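Print this entry | E-mail this entry

February, 11:40 pm

Too tired to write properly but if I skip tonight I'll skip the week. So.

Up at six. Cold. The kitchen floor was like stepping on a tray of ice. Coffee, then another coffee, then sat with the estimate from Sampaio open on the table and read it four times like the number would get smaller. $2,654. For one hallway and the back bedroom. Strip, fill, paint, rehang the doors. That's before the bathroom, which they haven't even looked at.

Called Zemach at nine to see if they'd come in lower. On hold for the length of a whole piece of toast. They can do it for $2,358 but not until the spring, and "spring" was said in a way I didn't like. Last time somebody told me spring it was July.

So the choice is pay more now or live with the bedroom how it is. Wrote both numbers on the back of an envelope and then lost the envelope. Found it under the cat. Did not decide.

Work was work. Four calls, one of which should have been two lines in an email. Trakix changed their login page again and I was locked out until after lunch, so the invoices I'd promised for noon went out at 3:15 with an apology on top. Nobody wrote back to complain. Nobody wrote back at all, which is worse in a way, now I'll be waiting on it all tomorow.

Lunch was the end of the lentil soup. It has been the end of the lentil soup for three days. I think I made too much. Threw in an egg. Don't do that again.

Went out at 4 to look at paint before the light went. The store on the corner had the chips moved to the back behind the snow shovels. Took a fistful. I want the hallway warm but I don't want it to look like a steakhouse. Mom had that dark red dining room for years and everybody looked ill in it, even at Christmas. Especially at Christmas. Still – I stood there holding the dark ones up against the brown ones for ages. Something about them. Put back the sensible cream. Took the sensible cream again on the way out.

Got home, feet wet, heating off (timer, again, I will fix the timer). Sat on the bed in my coat and spent an hour I don't have doing nothing.
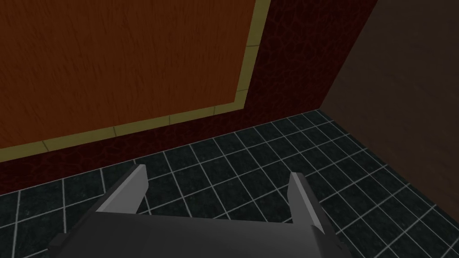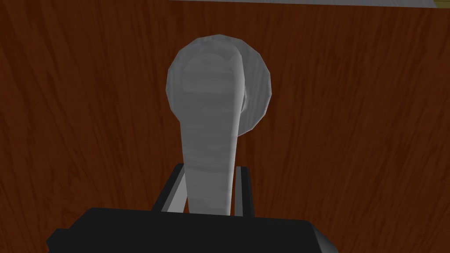 Dark red and wood, both computer renders. Still thinking.

Anyway. The thing I keep coming back to is that I don't know how long I'm staying here. If it's one more year then cream and be done with it. If it's five I want to open my own front door and like it. I've been saying one more year since I moved in. The boxes in the closet still say KITCHEN on them and they're holding winter clothes and a lamp I hate.

Did the savings math again. $1,209 in the house account after the car. That's under half of what Sampaio wants and a bit over half of Zemach's. So really the decision is made by that and all the rest is me playing with paint chips. Unless I do the painting myself and only pay somebody for the doors. The bedroom one sticks so bad I've stopped closing it. The bathroom one won't stay closed unless you hang a towel over the top. Between them they make one good door.

Looked up how to plane the bottom of a door. Looks easy, then there's a part where you take it off the hinges and "get a helper." I have a cat.

Dinner. Rice, the good pickles, half a can of beans. Ate standing up. Phoned my sister, she was driving, phoned her again, she was putting the kids down, she phoned me back at nine and we talked till almost ten. She says do the cream. She says I always do this, I spend three weeks falling in love with the one I can't have and then buy beige and sulk. I said that wasn't about paint. She said no it wasn't. We laughed but it sat with me after.

She wants me to come up for the long weekend. The drive is fine if it doesn't snow and it's going to snow. Could take the train. Could take the train and read. Haven't finished a book since before Thanksgiving, there's one on the nightstand with a bus ticket on page 60 and I couldn't tell you who's in it.

Gym – no. Third no this week. Paying Skiro every month so that I can feel bad about Skiro every month. Cancel or go. Will do neither, I know me.

Good things, because I said I'd write down the good things:

The sky at 4:30, all pink behind the water tower.

The guy downstairs carried my packages up without being asked and left them lined up by size.

My sister's youngest yelled "IS THAT HER" in the background, and sounded happy about it.

Clean sheets. Put them on this morning in a fit of something and forgot, and just now got in and remembered. That one's the best one.

Tomorrow: chase the invoices. Call Sampaio and ask what it costs if they only do the doors. Milk. Timer!! Return the drill bits, the receipt's in the blue coat, not the black one. Ask the landlord if I even need to ask the landlord. Eat a vegatable.

Can hear the wind getting in round the window over the desk. That's another thing for the list. Not writing it down tonight.

12:05 now. Lights off.

Comments (4)

mossy_porch wrote:
Do the doors first. I painted first and then they scraped the whole frame getting the thing back on its hinges. I cried in a hardware store.

lentilsagain wrote:
Egg in lentil soup is fine if you poach it separately. Standing up for egg.

anna in the attic wrote:
We did our hallway dark red, love it at night, hate it at 8 in the morning. Get a sample pot and do a big square by the door before you spend anything. And go see your sister.

mossy_porch wrote:
Oh and for the sticking door try candle wax along the edge. Worked on mine till summer.

Contact | Copyright, all entries the author's own | Back to top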